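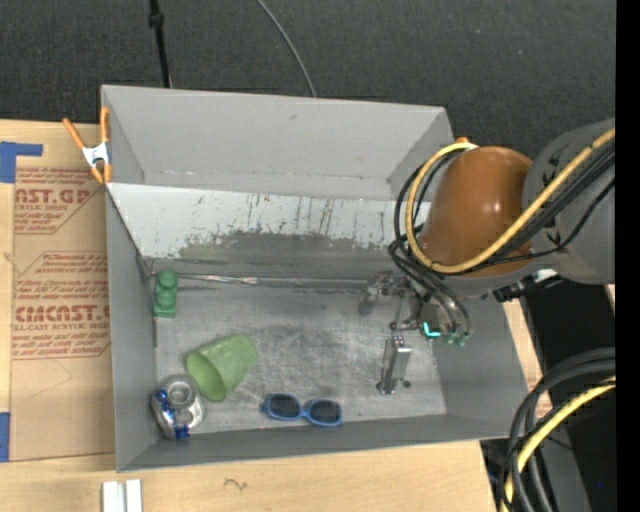 Mixed-item bin on the bench, gripper in the right-hand side, four loose items still to go.

Urell Bin Kit - picking kit for mixed loose items
Sold and supported by Kuvidel. Page updated 10 April 2018.

Bin picking for people with an arm already and no time. Gripper, bin, cable set, software. Bolt on, plug in, teach the corners of the bin, go. No drawings of your parts needed.

Price: 1,528 euros without camera. Camera add-on 637 euros. Both before VAT. Delivery extra outside Finland.

What it's for
Odd stuff, one at a time, out of an open metal bin. Cups, drinks cans, toy blocks, sunglasses - that sort of mix. Returns desks, sorting trials, teaching labs. Not for sacks, not for food, not for anything over the weight limit below.

In the box
Two-finger gripper with metal fingers
Flange plate (say which arm you have when ordering)
Grey metal bin, open top, with sloping back panel
Hose and cable set
Spring clamps for the bin edge
USB stick with software and manual (English and Finnish)

Not in the box: the arm, the bench, compressed air, a PC.

Main facts
Lift: up to 2 kg, less on smooth round things
Hose length: 10 m
Fingers: swap with one hex key, supplied
Software: Linux only for now. Windows version is being worked on, no date, please stop asking Ville

About the bin
Bare metal inside. It will scratch and the light coating on the slope wears through to dark grey where the fingers rub. Doesn't change how it picks. If you want it pretty, spare panels are on the parts list. Shiny floor can upset some cameras - turn the exposure down first, then ring us.

Slope is there so things slide off the back wall. They still end up in the corners. Corner picks are the slow ones, so teach the near corners as well as the far ones and leave the wall gap at the setting we ship it with untill you've run a full day.

Flat things near the front wall: come in from above with the fingers turned along the wall. Menu is Picks > Wall > Turn. Glasses and pens mostly. Cups on their side are easy if you go across the body and avoid the open end.

Fitting
Clamp the bin before anything else. Then flange, gripper, hoses. Leave slack in the cable loops at the wrist, more than looks tidy, and run the last joint through its full turn by hand before you power up. Most support calls in February were tight cables. Sena Mensah has put a one page fitting sheet on the downloads tab, print it.

What buyers say
"Had it going before lunch. Manual skips a step on page 2 but support sent a fix the same day." - Helmi Laaksonen, Ahonen
"Good gripper. Cans that are already crushed took us some tuning. Would like longer fingers." - Kerttu Manninen, Orent

Longer fingers: yes, coming, same mount, so will fit kits alredy sold.

Returns and repairs
Unused kits back within the month, in the box. Fingers are a wear part and not covered. Hoses are covered unless crushed or cut.

Ordering
Send arm model, mains voltage and delivery address to Sointu Hämäläinen in sales. Quotes same day if it's in stock. Demos at our workshop by appointment - bring a box of your own bits, the odder the better. Ville Miettinen runs them and will want to know the heaviest item beforehand.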